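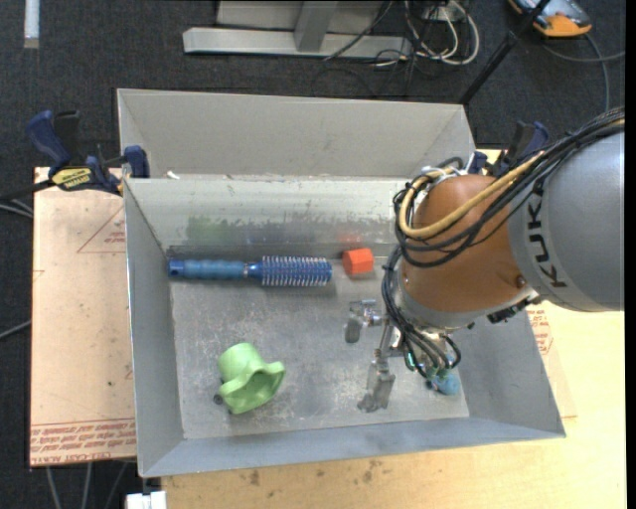 Every spring and again every fall, somebody forwards me an article saying the home robot is nearly ready, and every time I ask the same question: can it put away what's left on the bathroom counter? I don't mean can it dance, or carry a tray across a stage. I mean the small stuff, the odds and ends that get swept into a bin on Saturday morning and sorted out later by whoever is least busy. A blue round hairbrush lying on its side is a fair test of the state of the art. It has a handle with curves in it, a ring, then a barrel of bristles, and each of those would have to be held differently. Put a little orange-red block right up beside the bristles and a light green cup-shaped thing with a wavy rim off in the front corner, and you have three objects that a four-year-old would have out of the bin before you finished asking. The KUKA arm with its metal fingers has a good deal of expensive engineering in it, and it still has to work out where to start.

Readers of this column know I'm not against machines. I like my dishwasher. I worked beside a palletizer at the Sestenthorpe plant for years and it never once called in sick. But the palletizer moved the same carton from the same spot to the same other spot, and when a carton came down the line on its corner, the whole thing stopped and a light went on and one of us walked over. That was the deal, and it was a good one. The trouble starts when people look at a machine like that and assume the kitchen drawer is next.

I went through the numbers that came with the Fliltetti brochure, which a few members brought to the April meeting. It claims 100 picks in a row without a drop. Fine. Read the small print and the picks were all one size of box, all facing up, all on a dark mat. I would like to see the same claim made with a hairbrush that has rolled against the wall of the bin, where fingers have to get in behind it or come straight down from the top and hope. Shiny walls don't help either. Polished metal throws back a smudgy copy of whatever sits next to it, and you and I ignore that without thinking. A camera has to be taught to.

Then there's price. The Drolo tidying unit was quoted to our shop at 700 dollars a month on lease, plus set-up, plus a "site visit" every time you move the bench. For sorting returned goods into tubs, it managed one item every 45 seconds in the supplier's own video. Our part-timers would be embarrassed by that, and they also answer the phone. The sales rep told us the speed would double within 2 years. Maybe so. I have heard that one before, from a different rep, about a different machine, and we ended up using that one as a shelf.

To be fair, there is real progress. Ten years ago the usual answer was a suction cup, and a suction cup is no use on bristles. Grippers with separate fingers are a sensible thing to work on, and I would sooner read about people trying them on awkward household items than watch another video of a robot pouring a coffee that was set up for it by three technicians. The Mathew project, which some of you wrote in about, at least publishes its misses along with its hits. More outfits should.

My advice for now is the same as last year. If a supplier offers you a demonstration, bring your own bag of junk. Hairbrush, bottle cap, sock, a set of keys, whatever is in the bottom of the truck. Tip it in the bin yourself and don't straighten anything - and keep your own watch on it. If they ask you to take something out of the bag first, write down what it was and send it to me. I'd like to print the list in a future issue.

Posted 2018-10-20 by the Shop Floor columnist

Recent items
Dishwashers that phone home: do you need one?
Letters: the floor-cleaning robot and the stairs
What we paid to lease a palletizer
Sestenthorpe plant reunion, photos wanted

Contact the newsletter | Copyright 2018, all rights reserved | Back to top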